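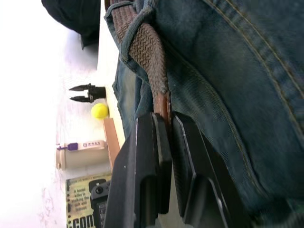
Blue jeans and a brown woven belt

Home | News | Shop Floor | Estimating | Events | Contact

Tear it down first: what the blueprint bay has done for our repair plans

Thursday, January 24, 2019
By Tươi Mai, Nostonar Collision Network

If you've been to a member meeting lately you've heard me go on about blueprinting, and now I get to do it in print! For anyone newer to the network, blueprinting means taking the damaged area of the car fully apart before the parts order goes in, writing down every single thing the repair is going to need, and only then asking the insurer to approve the job. It has been talked about in collision repair for years. What's new is that nine of our member shops are now doing it on every drivable and non-drivable job that comes through the door, and I've had a wonderful time visiting them.

Most of us grew up on the other way of working. The car arrives with an estimate someone wrote in a parking lot. You order what's on the estimate. The parts come in, the car goes into a stall, the bumper cover comes off, and there behind it is a bent absorber and a broken lamp bracket that never made it onto any list. Now you write a supplement, call the adjuster, order again, and push the car back outside to wait. The technician starts something else. The customer calls. Your front office apologizes, and then has to do it all over again when the second box turns out to have the wrong clip in it.

Prorkau Collision was the first to set aside real floor space for this, and I think that's where the whole thing took off. They gave up two stalls for teardown. That was a hard sell inside the shop, as you can imagine, with the lot already full and the techs wanting every lift they could get. But those stalls don't have frame equipment or welding gear in them. They have good light, a lift, a bench with a computer, and a cart rack along the wall. A car goes in, gets washed and measured, comes apart, gets written up, and leaves with its removed parts riding on its own labeled cart. I stood there for most of a morning just watching it move, and I'd happily have stayed for the afternoon.

The part I liked best was the pairing. A technician and an estimator work the car together, side by side, from the first fastener. The tech calls out what he's finding and the estimator types it straight into the file, with the repair procedure open on the other half of the screen. One-time-use bolts get caught right there. So do the foam pads, the rivets, the seam sealer, the corrosion protection, and all those little items that get paid when they're documented and get eaten by the shop when they aren't. The estimators told me they've learned more about how cars are built since last November than in years of writing from the driver's window. The techs, for their part, now know why a photo of a part number matters so much. I can't think of a classroom that would have taught either side as well.

A few people asked me how the carts work, so let me get into that. Each cart has a top shelf for parts that are going back on the car, and a lower shelf for damaged parts. Damaged parts stay with the car until the new ones arrive, and then each new part is opened and laid next to the old one. Mirror matching, some shops call it. Same tabs, same holes, same side of the car. If something's wrong, the parts desk finds out while the supplier's driver is still close by. Fasteners go in zip bags with the location written on the bag in marker. (Write on the bag before you fill it. Ask me how I know!)

Then there's the scan. Every shop in the group runs a pre-repair diagnostic scan as part of intake, before anything gets unplugged, and saves the report to the repair file. It matters for the order of work, too. If the scan shows a fault in a radar or camera system, the estimator can look up the calibration requirements that same day and book the space or the sublet vendor in advance. Finding out about a calibration on delivery day is miserable, and it's so easy to avoid once the scan is done up front.

We keep the blueprint sheets in Uken, the file-sharing setup most of you already use for network paperwork. The form was redesigned over the winter, and the new layout follows the car from front to rear with room for notes under each zone. The old form was alphabetical, which meant jumping from absorber to wheel liner and back while standing over the same corner of the same car. The new one is so much nicer to work from. If your shop made its own changes to the old form, please don't just paste them in. Send them to me and I'll see about adding them for everybody.

I want to be fair about the rough spots as well. Blueprinting slows down the first part of the job, and it will feel wrong for a while. Cars sit in the teardown bay looking terrible, and the customer who stops by to pick up a garage door opener may be startled to find the front of the car on a rack. Tell people at drop-off what's going to happen. Prorkau's front desk has a little speech for it: we're going to take your car apart before we fix it, so we can find everything and order everything one time. Customers seem to like being let in on the plan, and many of them ask questions.

Approval time is the other one. You'll be sending a complete file instead of a short one, and the person reading it on the insurer side may not be used to seeing that much at once. We've had reviews take up to three days. What helps most is a tidy file. Put the photos in the same sequence as the lines on the estimate. Attach the procedure page for anything unusual. Write a note in plain words for any operation that isn't obvious from the picture. When an adjuster can go down the list without hunting, the phone calls get a lot shorter and a good bit friendlier.

Small shops, please don't count yourselves out! One of our members has no spare stall at all and does its teardowns in the detail area in the early morning, before the washing starts. Another does them all on one weekday and lets the parts come in while the other work goes on. The floor space is nice to have, but the habit of finishing the write-up before placing the order is what gets you there. Hold the order until the sheet is signed by both people. If you only take one thing from this item, I'd love for it to be that.

We're also putting together a short working session for shops that want to try it. The name on the calendar is Từ, after a suggestion from the training group, and it runs for two evenings at Prorkau with a real damaged vehicle on the lift. The first evening is teardown and write-up. The second is parts matching, the final file, and a practice call with someone playing the adjuster (I've been asked to play a difficult one, and I'm looking forward to it). Send an estimator and a technician together from the same shop. We've turned down requests to send only the estimator, and we'll keep doing that, as the conversation between them is what you're coming for.

Bring safety glasses, work clothes, and a recent repair file that went sideways on you. We'll go through as many of those as we have time for, with names and plate numbers covered up. The one I'm bringing is a liftgate job with three supplements, and I still wince a little when I open the folder.

To sign up, reply to this newsletter or leave word with the Nostonar office. Tell us which shop you're with, who's coming, and what estimating system you use so we can have it loaded on the bench computer. And if your shop is already blueprinting and you've found a better way to label a cart, I want to hear that too – pictures very welcome.

Contact the Nostonar office | © 2019 Nostonar Collision Network | Back to top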